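Projektbericht: Schlafumgebung von Säuglingen im ersten Lebensjahr
Projektgruppe 6: Adom Quartey, So-ying Liao, Po-yen Tsang
Betreuung: Morag Cairns
Abgabe: 2023-12-03

1. Ausgangsfrage

Eltern bekommen zur Schlafumgebung ihres Kindes sehr viele Ratschläge, die sich zum Teil widersprechen. Wir wollten wissen, woher Eltern ihre Informationen zu Raumtemperatur, Schlafsack und Matratze beziehen und ob sie diese Angaben zu Hause auch umsetzen. Medizinische Fragen haben wir ausgeklammert, dafür fehlt uns die Ausbildung.

2. Vorgehen

Der Fragebogen umfasste geschlossene Fragen und zwei offene Felder am Ende. Er lag in einer Hebammenpraxis und in der Krabbelgruppe Tollell aus, außerdem gab es eine Online-Fassung. Zurück kamen 132 ausgefüllte Bögen. Zusätzlich haben wir zwei Familien zu Hause besucht und dort mit einem einfachen Thermometer über Nacht die Raumtemperatur aufgezeichnet. Die Interviews führte So-ying Liao, die Auswertung lag bei Po-yen Tsang.

Ein Fehler ist uns beim Druck unterlaufen: In der Papierfassung fehlte bei der Frage nach der Schlafsackdicke die Antwort »weiß nicht«. Manche Eltern haben die Frage leer gelassen, andere haben etwas an den Rand geschrieben. Wir haben beides als fehlende Angabe behandelt.

3. Ergebnisse

Am häufigsten wurde die Hebamme als Quelle genannt, danach kamen Freunde und Verwandte. Ratgeberbücher spielten kaum eine Rolle. Bei der Temperatur nannten die meisten Eltern einen Zielwert, ein Thermometer im Schlafzimmer hatte aber nur ein Teil von ihnen. In beiden besuchten Haushalten lag die gemessene Temperatur höher, als die Eltern vorher geschätzt hatten.

Beim Schlafsack richteten sich viele nach der Jahreszeit auf dem Etikett und weniger nach der Temperatur im Zimmer. Im Dezember wird dann der Winterschlafsack benutzt, auch wenn die Heizung läuft. Eine Mutter sagte im Interview: »Ich fühle im Nacken, ob es passt, auf die Zahl schaue ich nicht.«

Die offenen Felder waren ergiebiger als erwartet. Oft ging es um gebrauchte Matratzen und um die Frage, ob ein Nestchen ins Bett gehört — hier waren die Großeltern häufig anderer Meinung als die Eltern.
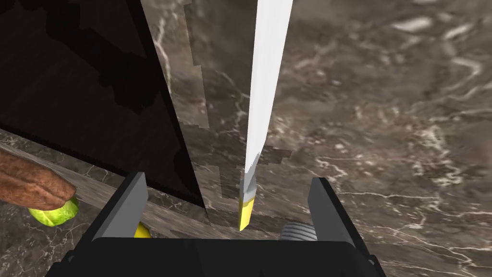

4. Grenzen der Arbeit

Die Stichprobe ist nicht repräsentativ. Wer eine Krabbelgruppe besucht, hat sich vermutlich schon mit dem Thema beschäftigt. Zwei Messungen reichen auch nicht, um etwas über die Temperatur in Kinderzimmern allgemein zu sagen. Die Online-Fassung wurde fast nur abends ausgefüllt und öfter abgebrochen, vor allem bei den Fragen zur Matratze.

5. Ausblick

Für eine Fortsetzung würden wir den Fragebogen kürzen und mehr Haushalte besuchen. Cheuk-hei Kao aus dem Parallelkurs hat angeboten, die Bögen ins Englische und Chinesische zu übersetzen. Die Rohdaten liegen anonymisiert bei Morag Cairns und können dort eingesehen werden.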